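Callonwood Apartments, Building 11
Unit Kitchen Safety Inspection
Inspected by: Fulgencio Esquivel
Date: March 24, 2018
Rating: S = satisfactory, R = repair needed, N = not inspected

1. Electrical

1.1 GFCI protection at countertop receptacles: R
Receptacle left of the sink did not trip on the test button. Replace and retest before the next tenant moves in.

1.2 Receptacle covers intact and tight: S

1.3 Dedicated circuit for range: S
Breaker labeled. Label is handwritten and fading.

1.4 Cords kept clear of burners and sink: S

2. Range and oven

2.1 Anti-tip bracket installed and engaged: R
Bracket is fastened to the wall but the rear leg is not seated in it. Slide the range fully back and check again with the door open.

2.2 Oven door closes flush, gasket complete: S

2.3 Control knobs present and legible: S
One knob is a replacement part. Markings match.

2.4 Range hood filter: R
Heavy grease. Clean or replace. Same comment was entered in September.

Wall cabinets are checked for anchorage, shelf support and door hardware. Where a cabinet is open-fronted, shelf pins are checked by hand at all corners. 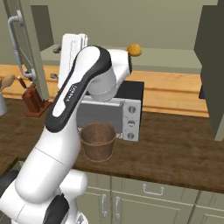 Fasteners must reach framing. Drywall anchors alone are not accepted for any cabinet that holds dishes, and units that fail on this point are to be emptied until the repair is signed off.

3. Cabinets and countertop

3.1 Wall cabinets anchored to studs: S

3.2 Shelf pins seated: R
Two pins loose, upper shelf. Metal pins to be used as replacements.

3.3 Countertop secure, no open seams: S
Caulk at the backsplash is thin near the sink. Monitor.

4. Water

4.1 Hot water at kitchen tap: S
Reading 118 °F after running the tap to a steady temperature. Site limit is 120 °F.

4.2 Shutoff valves turn freely: R
Cold side is stiff. Do not force.

4.3 Trap and supply lines free of leaks: S

5. Fire safety

5.1 Extinguisher mounted, gauge in range, tag current: S

5.2 Smoke alarm sounds on test: S
Low battery chirp heard once during the visit. Replace battery.

5.3 Exit path clear: S

5.4 Gas detector: N
All-electric unit.

Follow-up
Items 1.1 and 2.1 are to be closed within 11 days. All other repairs are due within 40 days. Send completed work orders to the Kurnbridge office with the unit number on each page.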